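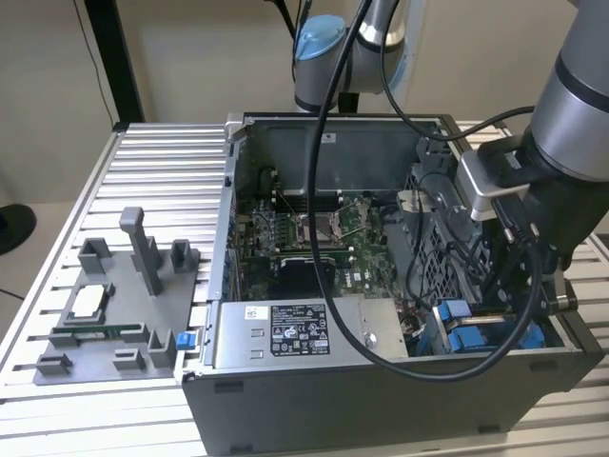

## 3. Adding memory to a Plorberg office tower

Read this section through once before you start. Allow 21 minutes for the first machine.

1. Save your work and shut the computer down from the menu.
2. Switch off the wall outlet and unplug the power cord.
3. Press the front power button and hold it for 3 seconds.
4. Disconnect the remaining cables. Label any that look alike.
5. Lay the tower on its side and take off the side panel. Keep the screws in a cup.

**Caution:** Never open the power supply unit. It can hold a dangerous charge after the cord is pulled.

6. Touch bare metal on the chassis before you handle a memory module, and again each time you come back to the bench.
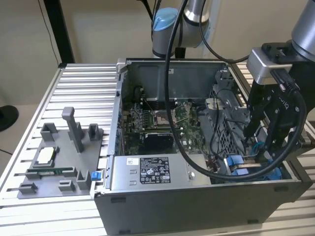
Malou Hauksdóttir from the Berkdale office asks that step 6 be followed in July too, as the air conditioning there dries the room out and she has lost two modules to static.

7. Open the latches on the slot you want to fill.
8. Line up the notch in the module with the key in the slot.
9. Press down evenly on both ends until the latches close. If one stays open, take the module out and start again from step 8.
10. Refit the panel, reconnect the cables, and turn the computer on.

**Note:** The first start after a memory change can take longer than usual. Wait a full minute before you switch off.

If the new memory isn't shown, see section 13. Spare modules are kept at Dronthorpe and are signed out by Stojan Angelovski.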